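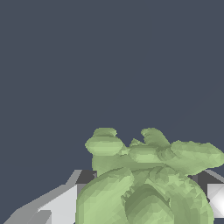 Leafy greens.

Mihret Admasu is late and so am I, so we start standing up, by the back door of Grilell, with the delivery half in. She's got a crate under one arm. Saturday, just gone four, doors open at six.

"Ask me while I wash these," she says. Fine.

So. Soup. She's been making it for a living for years now, first off a folding table at the Jutby market, then out of a hatch, now in a proper room with chairs. The menu is 4 soups in winter and 2 in summer and a plate of bread. People still come in and ask for a burger.

"I tell them the burger place is over the road and it's a good one. I'm not offended. Some of them come back in after, for pudding."

There's no pudding on the board. She makes it if she feels like it.

She grew up with soup as the thing you got when there wasn't much else in. Her mum's was lentils, onion, whatever leaf was cheap. "The outside leaves, the ones the shop pulls off and chucks. She used to ask for them at the counter. I wanted to die, I was eleven. Now I ring up growers and ask for the same thing and I pay them for it."

Does lettuce in soup work? I've always thought of it as a bit grim. She stops washing.

"Who made it for you?"

School, I say.

"Well then. School boiled it. You put it in right at the end, lid on, heat off, go and lay the table. Bit of butter first, peas if you have them. It wants two minutes. If it's gone the colour of a army blanket you went too far."

She writes nothing down, or hardly. There's an exercise book on the shelf over the sink with Achari on the spine, which was the name of the first stall, before the hatch. Inside it's mostly amounts of salt. One page just says LESS. I ask what that was about and she doesn't remember but says it was probably right.

The salt thing matters to her. She'll talk about it for as long as you let her. Early on she was salting at the start, like everybody, and then the pot would sit and reduce through the lunch hour and by three o'clock it was sea water. "A man brought his bowl back, very polite, and he said I think this one's a bit strong, love. I tasted it and I gave him his money and I shut the hatch. Went home. Cried a bit, had a bath." Now the salt goes in by the bowlful, last thing, and anyone who helps in the kitchen gets shown that before they get shown where the loo is.

Someone comes through with the bread, we shift over. I lose a question here, can't read my own writing.

Money next. The move from the hatch cost more than she'd planned. She had 2000 put by and it went on the floor. Just the floor. "You lift one tile. Don't ever lift a tile." The chairs came from a chapel that was closing, the big pot came from a canteen at Stondura, where she did a winter of breakfasts and learnt, she says, how to be quick and how to be shouted at.

"200 breakfasts before nine. Porridge, eggs, out. I don't miss it but my hands do. I still crack eggs like somebody's timing me."

November is the month she likes best. First cold week, people come in with their faces all pink and don't even look at the board — they just say whatever's hot. That's when she does the white bean one with the bitter greens, and the barley, and a thin chicken one that she claims nobody orders until they've got a cold and then they order it for a fortnight.

What would she tell someone who wants to make soup at home and thinks theirs is dull?

"Cook your onions longer. Longer than that. Whatever you're thinking, go and do something else and come back." She's chopping now, not looking at the knife, which I don't enjoy. "And something sharp at the end. Lemon, vinegar, the juice off a jar of pickles. People add more stock cube. It's not stock cube it wants."

And blender or no blender?

"Depends who's coming. My dad likes it smooth, he's had his teeth done. Me, I want to meet the carrot."

It's twenty past five by this point and the windows have steamed up. Someone is already trying the front door. She shouts six o'clock, then goes and lets them in anyway, and I get handed a stack of bowls to carry through.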